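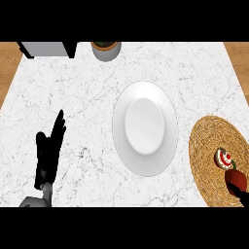 Oluwaseun Babalola asked by email whether the lime in the aquifer counts as "hardness" before or after boiling, and whether we need both for the assignment. Both. Total hardness first, then boil, filter, measure again. The difference is temporary hardness. More on that further down.

Home | Unit outline | Weekly notes | Prac sheets | Contacts

Water in the Home – Week 6 notes
Hard water, soap and scale

Read before the prac. Updated 2005-08-25, the old version had the wrong titration volumes.

What makes water hard

Dissolved calcium and magnesium, mostly. Rain is soft. Picks up a bit of carbon dioxide from air and soil, goes slightly acid, runs through limestone or chalk, comes out carrying calcium hydrogencarbonate. Granite country – hardly any. So hardness is a story about rock, then about how long the water sat in it.

Two sorts:
Temporary – hydrogencarbonates. Boiling breaks them down, carbonate drops out as scale.
Permanent – sulphates and chlorides. Boiling does nothing. You need washing soda or an ion exchanger.

Write the equation out in full for the temporary case. Marks were lost last year for forgetting the carbon dioxide on the right hand side.

How we report it

Milligrams per litre as calcium carbonate. "As" matters. The water doesn't contain that much calcium carbonate, we convert everything to that so numbers can be compared. Clanesberg bore sample came out at 151 mg/L last August. Moderately hard by the table we use in this unit. Other tables cut it differently, so say which table you used.

Old books give degrees, and English, French and German degrees are all different. Don't use them. If a source uses them, convert and show the working.

Soap

Ordinary soap is the sodium salt of a long fatty acid. Calcium swaps in for sodium and the calcium salt won't dissolve – scum. No lather till the calcium is used up, which is the whole basis of the old soap test. Shake, wait, see if the lather lasts. Crude but it works, and you'll do it in the prac along side the EDTA titration.

Detergents mostly don't form scum since the sulphonate calcium salts stay in solution. Still work less well in hard water, hence the builders in laundry powder. Phosphates used to do most of that job, zeolites now in a lot of them. See Sarkar chapter 3 for the river side of phosphates, good section on algae. Skip his bit on costs, out of date.

Scale

Carbonate comes out where water is heated or where it evaporates. Kettle elements, hot water tanks, shower heads, round the base of taps. Insulates the element so it runs hotter and fails sooner.

Removing it – weak acid. Vinegar or citric. Fizzes, carbon dioxide again. Not on marble or limestone benches!! Same compound as the scale, the acid can't tell them apart and you get a dull etched patch. Lemon juice will do it too. Polishing out is possible but slow. Granite mostly fine, check the sealer.

Softening

Ion exchange: resin loaded with sodium, calcium and magnesium stick, sodium goes into the water. Regenerate with strong brine. Note the sodium – people on low salt diets usually keep one unsoftened tap for drinking.

Washing soda: adds carbonate, precipitates the calcium in the wash. Cheap. Messy.

Magnets on pipes: evidence is patchy. We'll argue about it in the tute, bring something you've read.

For the prac

Work in pairs. 2 samples each, one boiled, one not. Buffer to pH 10 before you add indicator or the colour change is mush. Wine red to blue, stop at the first clear blue. Rinse burette with EDTA, not water. Repeat until you have concordant titres, then average those only and leave the rough one out.

Goggles on the whole time. Buffer stinks of ammonia, keep it in the fume cupbord.

Related notes
Week 5 – Acids in the kitchen
Week 7 – Chlorine, fluoride and town supply
Prac sheet – EDTA titration
Reading – Sarkar, chapter 3
Past assignment – Clanesberg bore results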